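Bring back the tablecloth, and the long lunch that went with it

By Mhairi Mackay

My mother owned four tablecloths and used all of them. One was for every day, one was for when the everyday one was in the wash, one was for visitors and one was for Christmas. I own none. I have a set of wipeable mats that live in a drawer, and most evenings they stay there, as we eat with plates on our knees.

I have been thinking about this since August, when I spent a week with my old colleague Wulan Majimbun and her family. They put a cloth on the table before every meal. It takes less than a minute. Somebody shakes it out, somebody else pulls the far corners straight, and by then everyone in the house knows that food is coming. Phones go on the shelf. No rule was ever made about it, as far as I could find out. The cloth goes down and people sit.

I don't want to make this grander than it is. A tablecloth is a piece of fabric, and a family that dislikes one another will go on doing so over the best linen in the country. But I do think we gave up a small habit without noticing what it was holding in place. When the table was laid, dinner had a start. Now dinner is something that happens between other things, and in a lot of homes it happens at three different times for three different people.
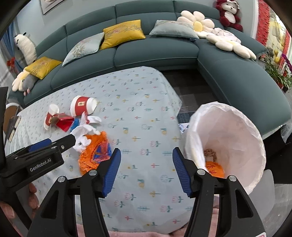
The usual argument against is the washing. I take that seriously, having done the washing in my house for most of my adult life. My mother boiled and starched and ironed, and I would not go back to it for anyone. But a cotton cloth goes in with the sheets and dries on the line. If it comes out creased, then it's creased. Wulan's brother-in-law, Wahyudi Kusuma, told me he has never ironed one and doesn't intend to start. His children spill things daily. The stains that won't come out get a plate put over them.

The other argument is money, and there I have less patience. Shops have decided that a tablecloth is a luxury item and price it to match. I saw one in a department store for £149, with a label advising dry cleaning only. That isn't a tablecloth, it's a worry. The one on my own shopping list is going to come from the market, off the roll, cut to length and hemmed by me, badly.

I should say that I like a bare table too. Ours is a decent one, and for years I thought covering it would be a shame. But a bare table in our house fills up. Post, keys, a laptop, the school form that was due last week — all of it settles there, and clearing it becomes a job that has to be done before anyone can eat. So we don't clear it, and we eat on the sofa. A cloth can't go down on top of the post. You have to deal with the post first, and I suspect that is most of the benefit.

Faizal Nugroho, who reads these columns before I send them in, thinks I'm being sentimental about my mother. He may be right. She would have thought it a strange thing to write about at all, and would have asked whether I'd had my tea. I'd have had to tell her yes, on the sofa, out of a bowl.

I measured the table last night. I need two metres, plus a bit for the hem.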